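Sandhu Word List: Household Names for Small Things
Data card, August 2019

Hello, and thank you for stopping by! This is a list of 1533 words and short phrases that people use at home for the little objects that never quite get a proper name (the thingy for the blinds, the doodad drawer, and so on). Zubaida Afridi started it as a page in a notebook, and it grew from there.

What's in it

The list comes as 2 plain text files. The first, words.txt, has one entry per line: the word, what it means, and the town where the person who gave it to us grew up. The second, notes.txt, holds the longer stories, and those are well worth reading on a slow evening - Samina Baloch typed up most of them and kept the spelling people used.

How it was gathered

We asked family, neighbors and readers of the Civent newsletter, starting in January. Each entry was read by Mudassar Lashari and then by me. When we disagreed we kept both meanings, which is why 17 entries show up twice. Please don't remove them as duplicates.

Sorting words and things

Meanings were the hardest part, and we went back and forth over how fine to slice them.

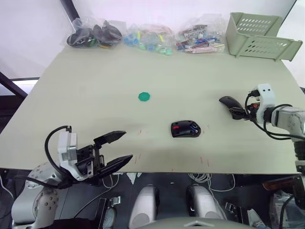

"Bits" alone has six entries, and I'm still not happy with them. Some families use it for anything that lives in a clear plastic bag, like the three along the back of the table, and would never say it of something with a job of its own, such as the black mouse with the red accent. Others call the whole lot bits, basket included. We filed both under "bits, general."

Known gaps

Very few entries from anyone under twenty. Tostov is over-represented, as Clifford Lévesque has a great many cousins there.

Using it

Free for any purpose. A mention would be lovely. Corrections go to Atif Mirani, who keeps the master copy.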